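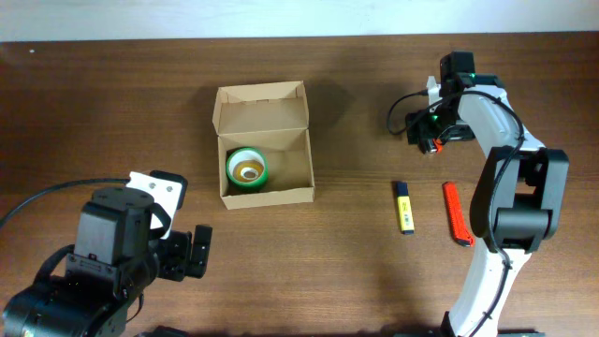 Forum index > Manipulation > Methods and results

Thread: Retry clips vs. clean demos for bin packing, small result

gripfour
Posted in July, 9:40 pm

Posting this because I could not find a plain answer anywhere when I started. The question was whether a policy for packing small items into a cardboard box does better if the training set has failed grasps and retries left in, or if you trim them out and keep only clean demonstrations.

Setup is two small arms at one table, a black one on the left and a white one on the right. The objects are ordinary desk stuff: tape, markers, a utility knife. The task is to get the items into the open box. Either arm can be used, and the operator picks.

I collected 298 demonstrations by teleoperation. I trained the same policy twice, once on everything as recorded (the "raw" set) and once with every missed grasp and second attempt cut out (the "clean" set). Same number of training steps, same seed, same network. I used the Kosent training code with nothing changed except the path to the data.

Then I ran 37 evaluation trials on each. The raw policy finished more of them. It was also slower per item, and it had a habit the clean one did not have, where it opens the gripper over the box and closes it again a few times with nothing in it.

When the clean policy missed a grasp it carried on as though it had the object. It went to the box, opened, and came back for the next item. The raw policy went back down for the same item most of the time.

I'm not claiming anything general. One table, one task, one person driving.

tablesaw_ml
10:05 pm

What were the camera inputs? If the policy only sees from the head view I would expect it to be bad at knowing whether it is holding something thin like a marker.

gripfour
10:12 pm

Head view plus a wrist view. I did not try dropping one. Joint positions go in too, including gripper opening.

tablesaw_ml
10:20 pm

Then the gripper opening should already tell it that it missed. If it closes all the way there is nothing between the fingers. The clean policy has that signal and ignores it, which fits your story. It never saw a fully closed gripper followed by anything other than the next step.

lowtorque
10:31 pm

I disagree with how the comparison is set up. Cutting retries out also makes the clean set shorter in total frames. You trained both for the same number of steps, so the clean policy saw each frame more often. Could just be overfitting. You need to match on frames, or sweep the steps and report the best checkpoint for each.

Also, cutting a retry out of the middle of a demo leaves a jump. The arm is in one pose, then in the next frame it is somewhere else. If you predict chunks of actions, some of your chunks go straight across that jump.

gripfour
10:44 pm

The jump is handled. I split the episode at every cut and don't let a chunk cross a split. The frame count is a fair point and I did not match it. I can rerun with the raw set cut down to the same number of frames.

pallet_jack
11:02 pm

Can you say more about the trials? People write "37 trials" and it can mean anything. Do you move the box? Do you start from the same layout?

gripfour
11:15 pm

Sure. I should have put this in the first post. The procedure for each trial:

1. Place the box from a printed list of positions and angles. The same list is used for both policies, and the order is shuffled.

2. Lay the loose items out from a second list. Tape always lies flat. Long items can be at any angle as long as they are not touching.

3. Start the policy and don't touch anything. A trial ends when everything is in the box, when 3 minutes are up, or when I hit the stop because an arm is about to push the box off its spot.

4. Score each item as in or out. A trial counts as finished only if everything is in. The green tape gets its own column on the sheet, and reaching in over the wall for it is scored separately from dropping things in.

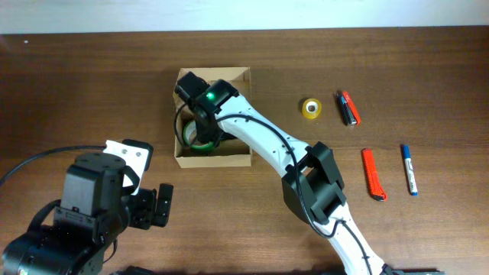 5. Write down every grasp attempt, including the misses. I do this later from the recording.

6. Reset and go to the next line on the list.

The run alternates between policies, so if the light changes during the day it changes for both.

pallet_jack
11:24 pm

Good, thanks. Step 3 worries me a little. Hitting stop is a judgment call, and you know which policy is running.

gripfour
11:30 pm

I do know. I hit stop 7 times in total and did not record how they split between the two policies at the time. I will go back to the recordings for that. Next round I'll have a script pick the policy and hide it from me until the end.

lowtorque
11:36 pm

The blind run is worth more than anything else you could do here. I have fooled myself on exactly this. I was quicker on the stop for the policy I liked less.

On the empty open-and-close thing, I would guess your own pauses. When people teleoperate and they are not sure of a grasp they squeeze the trigger a couple of times. The policy copies it.

wristcam_only
Next morning, 7:50 am

I ran something close to this at Stasgate last year with a single arm and got the opposite answer. Clean was better for us. We had a lot of retries in the data though, because the operators were new, and many of them were retries that also failed. I think the amount matters. A few good recoveries help, and a pile of fumbling doesn't.

We ended up keeping a retry only if it ended in a good grasp, and dropping the moment of the miss itself. So the demo starts with the gripper closed on nothing and goes from there to a recovery. That set did best of all for us.

tablesaw_ml
8:15 am

That third set is the one I'd want to see. gripfour, do you have labels that would let you build it?

gripfour
8:28 am

I marked the start and end of each miss and each retry, so yes. It would be a third training run with no new collection. wristcam_only, how did you decide where the miss ends?

wristcam_only
8:41 am

First frame where the fingers are fully closed and the arm starts going up. We cut everything before that, back to the last object placed. It's crude and it worked.

lowtorque
8:55 am

I'm still not convinced that this is separate from operator skill. The Stasgate result and this one could both be true if gripfour is just a better driver. A retry by a good driver is a demonstration. A retry by a new one is mostly noise.

wristcam_only
9:03 am

No argument there. I'd say it is the same point in different words.

boxfold
9:30 am

Question about clutter. Does the result hold when the box is already partly full? My experience with the Vuorinen task set is that everything looks fine until the box has stuff in it, and then the failures are all collisions with what is already inside. Retries would make that worse, I think, because each try is another chance to knock something.

gripfour
9:47 am

I did not score it as a separate condition and I should. The wrist view is the harder one to reason about there. With the arm backed away, most of what it gets is bare tabletop and the two fingers, and the box with everything in it is up in one corner. The items are packed close together on one side and a cable runs over the top of them. It has to get much closer before that view is any use for finding a gap.

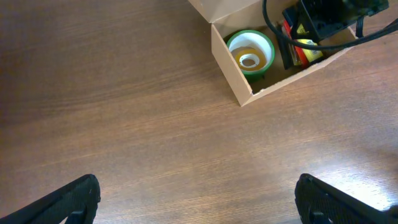
Plan for round two

Putting the changes in one place so people can object before I start.

- Three training sets: raw, clean, and recovery-only as wristcam_only described it.
- Raw and clean matched on total frames.
- Policy hidden from me during trials.
- Every stop logged with a reason, at the time.
- Half of the layouts start with the box partly full, scored on their own.
- Same 37 layouts as before for the empty-start half, so the old numbers can be compared.

I'm leaving the network and the camera setup alone.

boxfold
10:10 am

Looks fine to me. I would log contacts with items already in the box even when the trial finishes. A finished trial that shoved everything against the wall isn't the same as a tidy one.

lowtorque
10:22 am

Add a second driver if you can get one, even for a small part of the data. Otherwise I have no objection.

pallet_jack
10:40 am

Will you post the layout lists? I have a pair of arms on a similar table and could run the same trials against our Trindgate baseline. Different hardware, but it would at least say whether the order comes out the same.

gripfour
10:52 am

Yes. They're plain text, box pose on one line and item poses under it. I'll clean up the units tonight and put them in this thread. The second driver depends on who is in the lab this month.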